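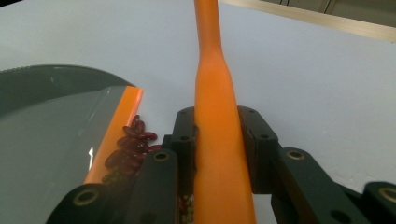
Orange, and plenty of it.

20 December 2018

So I've gone and done it. The hallway is orange. Well, the bottom half is, because I ran out of paint one wall short of the bathroom door and the shop in Fatholm had already packed up for the holidays.

I've wanted a proper colour in that hallway since we moved in. It was beige when we got the keys in July, and a sort of tired beige at that, with a greenish patch near the light switch where somebody had a go at touching it up and gave up. I lived with it for 5 months (which I think shows restraint) and then one arvo I was sitting in Nikis having a flat white and looked up at their back wall and thought, right, that's it, I want that.

The girl behind the counter didn't know what the colour was called. She thought it might be "something fruit". Very helpful! I came home with a paper serviette that more or less matched and took it to the paint shop, where the fella at the mixing machine held it up to the light for ages and then handed me a fan deck with what felt like every orange ever made. Who knew there were so many? Some of them were basically pink. One was brown and they should be ashamed of themselves.

I ended up with two sample pots, one called Turnia and one that only had a number, 137. Turnia looked gorgeous on the card and like a traffic cone on the wall. 137 was softer, a bit more apricot in the mornings, and then at night under the globe it goes quite deep and red. I painted squares of both next to the coat hooks and walked past them for a week pretending to be a visitor. 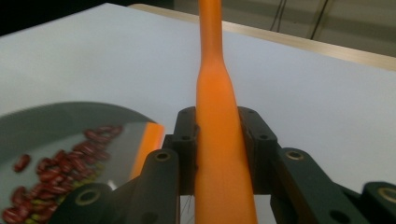 Filed under: Home and Colour

My mum's advice was to go half strength, and I ignored it, and I'm glad. Orange at half strength is just peach, and I had a peach bathroom as a kid and I'm not going back. What I did do was keep it below the old picture rail and leave everything above it white — that was a lucky decision, given how the paint situation panned out.

If you're thinking of trying it, get the grey undercoat. I didn't the first time, and it took three coats to stop the beige grinning through. A litre cost me 30 dollars on special, and I've now spent 80 all up including the roller I left out on the verandah overnight and had to bin. Sand the skirting boards before you start, too. I've got little orange freckles all along mine.

The next tin is on order and should be in after New Year. Until then I'm keeping the bathroom end dark and hanging the big Hsu print over the worst of it.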